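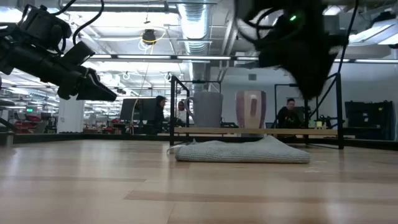 叠毛巾这件小事

首页 > 少儿百科 > 家里的学问

一块毛巾摊开的时候很好懂:四条边,四个角,两个面。叠起来以后,它就变成了一个软软的小方块,有一肚子心事,还常常露出一个不听话的角。

大人说叠毛巾很简单。大人还说过打针不疼。所以我们还是自己来研究一下吧。

毛巾为什么软

先从线说起。灰色的针织毛巾看上去是一整块,凑近了看,其实是一圈一圈的线互相套着。一个线圈钩住下一个线圈,下一个再钩住再下一个,像一长队小朋友手拉手过马路。这种做法叫“针织”。

另外一种做法叫“机织”,线不打圈,横一根,竖一根,一上一下地穿过去,像编篮子。你的牛仔裤和大多数床单都是这么来的。

两种布的脾气很不一样。针织布有弹性,你一拉,线圈就变长变窄,松手它又慢慢缩回去。机织布比较严肃,横着竖着都不太肯让步,只有斜着拉才给一点面子。

想验证的话,左手拉一拉毛衣袖子,右手拉一拉床单。请不要拉正在睡觉的人的床单。

毛边是从哪里来的

有些毛巾用久了,边上会冒出短短的线头,摸起来毛茸茸的,这叫毛边。

布的中间部分,每根线都有邻居管着,跑不掉。边上的线只有一侧有邻居,另一侧是自由的空气。洗一次,蹭一次,再被谁的手指头抠一抠,它就慢慢溜出来了。工厂为了防止它逃跑,会把布边折进去缝一道,或者用线一圈圈包住,这叫“锁边”。锁边的线也会累,累了就松。

看见线头,不要拔!针织的东西尤其不能拔。小时候我拔过一条叫“弗伦达”(Flunda)的围巾,对,我给围巾起过名字。我本来只想拔一根线头,后来得到了一大团毛线,围巾短了一截,奶奶的脸长了一截。正确的办法是请大人用剪刀贴着布面剪掉,或者用钩针把它藏到背面去。

一块布怎么变成一个小方块

纸折一下,会留下一道清清楚楚的折痕,因为纸里的纤维被压弯了,弯了就不太想回来。毛巾不一样,它厚,它软,它没什么记性。你把它对折,它点点头;你一松手,它就鼓起来一点。

再说厚度。对折一次是两层,再对折是四层,第三次是八层。每折一次,层数就翻一倍。你可以一直翻下去,翻到你的力气不够为止,一般来说很快就不够了。

还有一件怪事。折的次数越多,边就越对不齐。外面那层布要绕过里面所有的层,路走得远,里面那层走得近,于是外层总显得短了一点。就像大家一起拐弯,走外圈的人总要多走几步,还总要被埋怨走得慢。

所以,叠好的毛巾一头有个角松松地伸出来,是很常见的事,不算丢人。

动手试试

拿一块不大的毛巾,找一张平的桌子。床不行,床会陷下去,还会让你想躺下。

把毛巾摊开,用手掌从中间往四边抹。鼓包会被你赶到边上去。

捏住一条短边的两个角,提起来,走到对面,让角对着角放下。捏角的时候用拇指和食指就够了,整只手抓上去,反而会抓出一把褶子。

抹平,换个方向,再对折一次。

现在看看有没有角跑出来。有的话,轻轻掀开上面那层,把它塞回去。它要是又出来了,就再塞一次。它要是第三次出来,你可以把毛巾翻个面,让它朝下。这是我家祖传的秘方。

叠好以后别急着拿走,用手掌在上面按一会儿,把夹在布里的空气挤出去。一块毛巾里住着不少空气,这也是它又软又能吸水的一部分原因:线和线之间有很多小空隙,水碰到这些空隙会自己钻进去。这个本领叫“毛细作用”。把毛巾的一个角浸在水杯里,另外一头搭在杯子外面,过一阵子去看,外面那头也湿了。请在毛巾下面放个盘子,别放作业本。

杯子不用叠,可是也有学问

说完软的,顺便说说硬的。陶瓷杯子和花瓶也是从软的东西变来的。泥巴加水揉好,捏成形,晾干,放进窑里烧,烧完就再也软不回去了。掉在地上它也不会弯一下腰,只会碎给你看。

陶瓷外面常常有一层亮亮的釉。釉在窑里会熔化,再冷却成一层很薄的玻璃,盖住下面的小孔,水就渗不进去了。釉有时会往下流,厚的地方颜色深,薄的地方颜色浅,同一窑里烧出来的两只杯子也可能长得不太像。

杯子的把手是后来粘上去的,做杯子的人用稀泥浆当胶水。提着把手端热茶,手就不那么烫。把手要是断了,杯子还可以去当笔筒,算是提前退休。

杯子和花瓶站在窄窄的架子上时,最好往里放一点。高的东西重心高,碰一下容易晃。叠毛巾的时候人的胳膊会甩来甩去,先看看旁边有没有这些脆脾气的家伙,再动手。

读者来信

法尔哈德·阿克巴里(Farhad Akbari)小朋友七月写信来问:毛巾叠得不整齐,会不会影响它擦手?

不会。毛巾擦手的时候是打开的,它早就把你叠它的样子忘得干干净净了。整齐主要是为了好放、好拿,还有,为了让路过的大人闭嘴。

他还问,能不能不叠,直接卷起来。能。卷起来的毛巾不容易留折痕,塞进书包也方便,缺点是会滚。法尔哈德,你上次寄来的那条就是从信封里滚出来的,已经洗好,等你来取。

小词典

线圈:针织布里弯成圈的线,一个套一个。
锁边:用线把布边包住,免得散开。
釉:烧在陶瓷外面的一层薄玻璃。
毛细作用:水自己往小空隙里钻的本领。

更新于2020年12月26日
下一篇:袜子为什么总剩一只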